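Mania brings pale wood-grain tables to its Lollitska showroom

February 28, 2025 — I've been waiting since November to write this one! Mania is adding a new light table finish to the Lollitska range, and it goes on show today at our Panyasiri shop. We're calling it Nasus, and I'm a little in love with it.

If you've bought a table from me before, you know I lean toward dark tops. They hide everything (coffee rings, homework, the lot), and I've had one at home for years. But so many of you kept asking for something lighter for small kitchens and work corners that I finally gave in, and I'm glad I did. Nasus is cream and beige with a long, wavy grain, and it makes a narrow room feel less like a hallway.

The tables come in 2 sizes, and we have 26 of each ready to take home. Another 80 are on order for spring. Legs are sold separately, so you can keep the ones you've got if they're from our older range — just bring a leg in and we'll check the fit at the counter.

Looking after the top is easy. A soft cloth, a drop of dish soap, and please use a mat under hot pans.
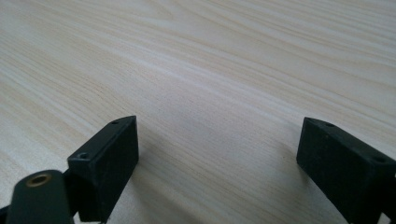
Light wood tabletop with a long, wavy grain in cream, beige and tan.

Come by and run your hand over one, or ask for a free finish sample to try against your own walls and floor. Shops and offices that want to order in bulk can quote item number 2817 at the counter, and I'll get back to you myself.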